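Suchen Suchbegriff eingeben Los

Notizbuch Auswertung Ausschussprotokolle
Eintrag 2021-09-12

Stand: Abgleich der Estholm-Akten mit dem Vergaberegister. Einlesen abgeschlossen, Zuordnung nicht.

Ausgangsmaterial sind 768 eingescannte Seiten aus dem Untersuchungsausschuss, geliefert in 14 Teilpaketen. Die Pakete folgen der Reihenfolge der Übergabe, nicht der Sitzungen. Paket 3 enthält Anlagen, auf die erst in Paket 9 verwiesen wird. Ich habe die Paketnummer deshalb als eigenes Feld behalten und die Sitzungsnummer daneben gesetzt. Wer eine Fundstelle zitiert, bitte beides angeben, sonst sucht der Nächste wieder im falschen Ordner.

Texterkennung mit den Einstellungen vom März wiederholt, diesmal ohne Entzerrung. Bei Maschinenschrift kein Unterschied. Bei den gestempelten Eingangsvermerken deutlich besser, vor allem die Tagesangaben sind jetzt lesbar. Handschriftliche Randnotizen weiter unbrauchbar, die gehen an Đức zur Abschrift. Er möchte sie als Ganzseiten, keine Ausschnitte: Ohne die benachbarte Textstelle lässt sich oft nicht sagen, worauf sich ein Kürzel bezieht.

Namensabgleich. Das Register führt Ashworth in vier Schreibweisen, zwei davon mit Rechtsform, eine mit Tippfehler. In den Protokollen kommt eine fünfte hinzu (»Ashworth Beratung«). Ob das dieselbe Gesellschaft ist, ist offen. Die Anschrift stimmt überein, die Registernummer fehlt. Vorläufig als eigene Einheit geführt, Verknüpfung mit Status »ungeprüft«. Reece wollte sie zusammenlegen, ich bin dagegen, solange kein Handelsregisterauszug vorliegt. Eine falsche Zusammenlegung zieht sich durch alle Summen und fällt hinterher kaum auf.

Clumamar: eindeutig, eine Schreibweise, eine Nummer. Tritt als Unterauftragnehmer auf und taucht daher im Vergaberegister gar nicht auf, nur in den Rechnungsanlagen. Das betrifft vermutlich weitere Firmen. Wir brauchen eine zweite Tabelle für Unteraufträge, Schlüssel ist die Nummer des Hauptauftrags.

Zahlungen. Nach Bereinigung der Dubletten bleiben 2.465 Buchungszeilen. Die Dubletten stammen fast alle aus der doppelten Ablage der Quartalsberichte (einmal Ministerium, einmal Rechnungshof). Regel für die Bereinigung: gleicher Betrag, gleiches Buchungsdatum, gleicher Empfänger, gleicher Verwendungszweck. Weicht nur der Verwendungszweck ab, bleibt die Zeile stehen und erhält eine Markierung. Davon sind derzeit 40 Zeilen offen, die muss jemand von Hand durchsehen. Conall hat zugesagt.

Eine Auffälligkeit, ohne Wertung: Die Abschlagszahlungen für das Projekt Ititz sind vor der Freigabe durch den Haushaltsausschuss gebucht. Dafür kann es eine Verpflichtungsermächtigung aus dem Vorjahr geben. Der Haushaltsplan liegt nur als Zusammenfassung vor, der Einzelplan ist angefordert. Bis zur Antwort gehört das in keinen Entwurf, auch nicht als Frage formuliert.

Zeitleiste. Zwei Widersprüche zwischen Aussage und Aktenlage:

a) Holroyd gibt in der Befragung an, er habe den Vermerk erst nach der Kabinettssitzung erhalten. Der Eingangsstempel auf der Kopie liegt zwei Tage davor. Allerdings ist es der Stempel der Poststelle und nicht der seines Büros. Hausinterne Laufzeit unbekannt. Kein Widerspruch im strengen Sinn, in der Tabelle als »klärungsbedürftig«.

b) Treloar nennt drei Teilnehmer der Besprechung, die Anwesenheitsliste fünf. Die beiden zusätzlichen Namen stehen in anderer Handschrift am Ende der Liste. Kann ein Nachtrag sein. Das Original müsste man im Lesesaal einsehen, auf dem Scan ist die Tintenfarbe nicht zu beurteilen.

Zu a) Dean Holroyd bekommt die Stelle vor einer Veröffentlichung mit Frist vorgelegt, schriftlich, mit Kopie des Stempels. Jordan Treloar ebenso zu b).
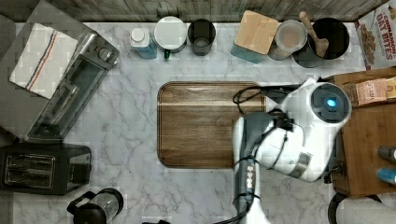
Roboterarm über dem Schneidebrett, Aufsicht.

Technik. Das Skript für die Zuordnung bricht ab, wenn ein Empfängerfeld nur aus Leerzeichen besteht. Abgefangen, solche Zeilen laufen jetzt in eine Fehlerliste. Umlaute im Export des Registers sind teils zerlegt gespeichert, teils nicht. Vor jedem Vergleich normalisieren, sonst findet die Suche nach »Förderung« nur einen Teil der Treffer. Prüfsummen der Originaldateien sind abgelegt, an den Originalen wird nichts mehr geändert, auch keine Dateinamen.

Schwärzungen: In Paket 11 liegt unter zwei geschwärzten Absätzen noch die Textebene. Ich habe sie nicht übernommen. Vor jeder Verwendung Rücksprache mit der Rechtsabteilung, bis dahin bleibt das Paket gesperrt. Zugriff haben Conall und ich.

Offen:
- Handelsregisterauszug zu Ashworth (Reece)
- Einzelplan zu Ititz, bei Ausbleiben nachfassen (ich)
- Abschrift der Randnotizen, zuerst Paket 3 und 9 (Đức)
- Durchsicht der markierten Buchungen (Conall)
- Termin im Lesesaal für die Anwesenheitsliste
- Tabelle Unteraufträge anlegen, Feldnamen wie im Hauptregister

Nachtrag, abends: Auf Seite 2 der Anlage zu Clumamar steht eine Kostenstelle, die im Kontenplan nicht vorkommt. Mögliche Ursache ist die Umstellung des Kontenplans. Alte Fassung suchen.

Weitere Einträge
Einlesen der Teilpakete, Vorgehen und Benennung
Schreibweisen im Vergaberegister, Liste
Antrag auf Akteneinsicht Estholm, zweiter Anlauf
Vorlage für Anfragen mit Frist

Kontakt | © Notizbuch Auswertung | Nach oben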